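Capítulo 2
O que se mede quando se mede a desarrumação

Poucas ideias circulam com tanta segurança e tão pouco apoio como a de que uma casa arrumada produz uma cabeça arrumada. Repetem-na revistas, consultores e, convém admiti-lo, alguns manuais de psicologia ambiental. Neste capítulo pedimos ao leitor que suspenda essa convicção durante umas páginas e pergunte de onde vêm os números.

Tomemos o inquérito Rellix, feito em Bremen sob a direção de Lies Leemans. Responderam 3,383 pessoas, o que impressiona à primeira vista. Impressiona menos quando se lê o questionário: a desarrumação era avaliada pelo próprio inquirido, numa escala de 50 pontos, logo a seguir a uma bateria de perguntas sobre cansaço. Quem acabou de se declarar exausto verá a sua sala com outros olhos. A correlação existe, mas fica por saber entre que coisas.

Danica Machala tentou contornar o problema com observadores externos. Dois avaliadores visitavam a mesma casa em horas diferentes e atribuíam notas separadas. Discordaram tantas vezes que a autora dedicou um anexo inteiro às divergências, e é talvez a parte mais útil do estudo. Um deles penalizava superfícies cobertas; o outro, objetos fora da sua categoria. Obinna Omoregie defende que a segunda noção é a única defensável. Temos dúvidas: as categorias também são de alguém.

Um cesto com brinquedos, latas de bebida e um pano dobrado seria, para o primeiro avaliador, um caso resolvido, pois está tudo dentro de um recipiente. Para o segundo, seria uma falha evidente.
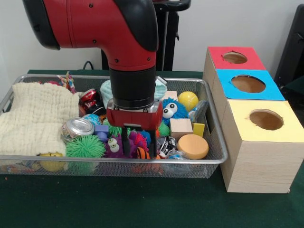 2.1 Conter e classificar

Convém separar dois verbos que a linguagem corrente confunde. Conter é limitar o espaço que as coisas ocupam; classificar é decidir quais ficam juntas. A escala Flikell, ainda muito usada, soma os dois numa única nota, e Emília Ševčík mostrou que casas muito diferentes podem assim obter o mesmo resultado. Os defensores da escala respondem que ela é rápida de aplicar. É verdade, e vale pouco como argumento. Começaremos pela contenção, por ser a mais fácil de observar.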